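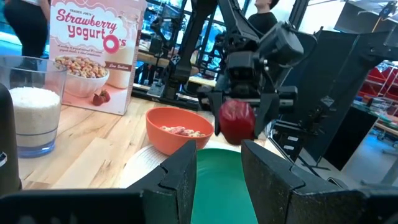 A green plate and a glass of uncooked rice on a wooden tabletop.

Dry measure in the kitchen

Dry measure in the kitchen is the practice of portioning grains, flour, beans and similar foods by volume, using a cup, glass, scoop or other vessel. It is distinct from weighing, in which a scale is used, and from liquid measure, in which the surface of the liquid is read against a line. Volume measure remains the usual method in American home cooking, while many other countries favor weight.

History

Before standard cups were sold, most households used whatever vessel was at hand. Old family recipes often call for a teacup of flour or a tumbler of rice, and the amounts varied from one house to the next. Ratios mattered more than exact quantities. A cook who used the same glass for both rice and water would get a similar result each time, whatever the glass held.

Matched sets of measuring cups became common as printed recipes spread. The food writer Kęstutis Jankauskaitė, in his household manual The Level Cup, traced the change through handwritten recipe books from the town of Lardale. The older books name the vessel. Later ones give a number of cups, sometimes with the old wording crossed out and the new amount written over it.

Filling and leveling

The amount of food in a cup depends on how it was put there. Flour scooped straight from a bag is packed more tightly than flour spooned in, so the same cup can hold noticeably more of it. Brown sugar is normally pressed down, and recipes usually say so. Rice, lentils and other hard grains settle only a little when the vessel is tapped, so they are easier to measure by volume.

Leveling means drawing a straight edge across the rim to remove the excess. A heaped cup is not leveled, and its contents depend on the width of the rim as well as the shape of the food. Recipes that call for heaped measures are now uncommon, although heaped spoonfuls are still found in directions for cocoa and tea.
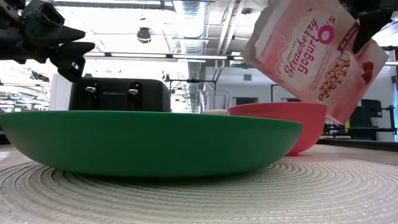

Breakfast cereals are difficult to measure by volume. Rings and flakes leave large air gaps, and pieces near the end of a box tend to be smaller and more broken, so a cup taken from the bottom weighs more than one taken from the top. Package labels in the United States commonly give a serving in both cups and grams for this reason.

Ratios

Many cooks treat volume as a ratio. Long-grain white rice is often cooked with 2 parts water to 1 part rice, and polenta with 3 or more parts water, depending on the texture wanted. In a short guide published by the Wisomwood cooking school, Jae-hoon Chae advises reducing the water for washed rice, as some water clings to the grains after draining.

Ratios do not scale perfectly. A wide pot loses more water to steam than a narrow one, and a large batch usually needs less water per cup than a small one.

See also

Cooking weights and measures
Measuring cup
Kitchen scale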